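Part 3: Getting the floor clear before you build

I've put together three of the Markitz pole shelves now (two at home, one at my mom's place in Fendalville), and the floor is where I went wrong the first time. I had poles under the couch and a sock stuck to a connector. So please don't skip this part, even if you're itching to open the bag of poles!

1. Pick up anything soft first. Cloths, socks, throws, whatever has slid off the couch. I toss it all in one pile by the door and sort it later.

2. Deal with the cords. Run them along the wall if they'll reach, and unplug the fan before you move it. I carry mine by the stand, never by the grille.

Caution: tile gets slick when there's a loose cloth on it. I found that out while holding a full box of screws.

3. Sweep, then mop. A capful of Kiani floor soap in a bucket is plenty for my living room, and I give it a good half hour with the window open before I put anything down.

My living room has big cream tiles with thin gray grout lines, and they're shiny enough to catch every bit of light from the window. The fan and the tall black bin live together, the bin right below the fan, with the white shelves just past them, so that's the corner I always have to work around. There's a cardboard box of odds and ends on the lower shelf that I keep promising to go through.
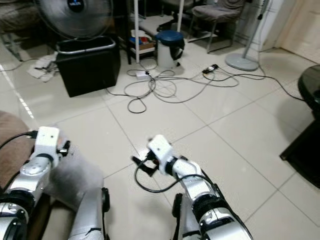 4. Mark out your spot. The shelf is 800 mm wide, and I like to leave a hand's width on either side so I can get the broom in. Grout lines make a great guide if you have them (mine saved me digging out the tape measure).

5. Lay out the poles by length, longest ones nearest the wall. The tall version stands 1642 mm high, so check that it won't block a light switch.

Note: if your set came from the Jurkton outlet, count the connectors before you start. My second set was 4 short, and I only noticed with the top shelf in my hand.

6. Put heavy things low. Boxes go on the bottom, folded stuff goes up top. I leave the bin on the floor next to the shelf, where I can reach it from the couch.

Once the poles are sorted, go on to Part 4 and start with the base.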